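**marlo_k:** Finally picked a shelf for the reading nook! Wide plank from Sallov, set against the white, and I love how plain it is. 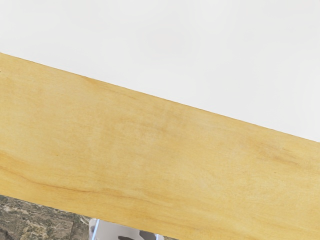

*Wood against white*

**tinbird:** Lovely, but 50 for a bracket set at Bomitz? Skip them, cleats hold better.

**marlo_k:** Cleats on old plaster? No way, mine crumbles!

**oldgrain:** Tinbird's right if you hit studs. I've had 200 books on cleats for 5 years, no sag. And please try gold trim somewhere, I'm obsessed with it lately:

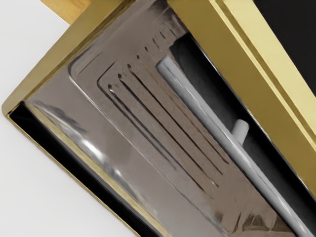 ## Split: gold trim, yes or no?

**tinbird:** No!! Too shiny next to wood.

**marlo_k:** Yes, but one piece only.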